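Soledad Aranda
Been meaning to write up what the robots have changed at Menside, as people keep asking me in messages. I'm on the drinks side: picking bottles off a table, checking caps and labels, putting them away cold. Thread.

We had two of them put in at the end of September. The supplier is Brudska. The arms have proper hands with fingers and a thumb, which surprised me. I'd expected suckers.

Before that, a shift was six of us doing the same few movements all day. My wrist was strapped up for most of last winter. I've not had the strap on since October.

The work hasn't gone, it's moved. I now spend the morning setting out stock, watching grips and writing down the ones that fail. Last week I logged 261 attempts in one shift. You learn a lot about bottle shapes doing that.

Looks like tea, with a screw cap, next to the fridge. The open hand is the position I look for before each grip. If the thumb's too far in, I stop it and start again.

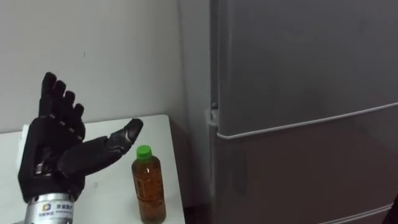 Çetinkaya replied that all this sounds fine for whoever gets to hold the tablet, but on nights they went from five people to three and the three are doing the cleaning as well.

Fair point, and I should have said it sooner. Nights lost two posts. Both people were moved to Prenura, same pay, but it's a longer bus ride and one of them has since left. Days lost none. I don't think that was shared out well.

Training was two afternoons. Too short. Most of what I know I got from stopping the thing when it looked wrong and then asking why. There's a sheet on the wall now that we wrote ourselves, and new starters get that first.

Speed: slower than us on odd shapes, steady on the rest. It can take up to 46 seconds on a bottle it doesn't like. A person does that in three. Managers look at the whole week and are happy with it.

What I'd ask for if your place is getting them: who does the cleaning, who is allowed to stop it, and whether the new job has a new grade. We got the second in writing. The grade is still being talked about and I'm on the old one.

Next meeting on it is after the stock count. Will add to this then.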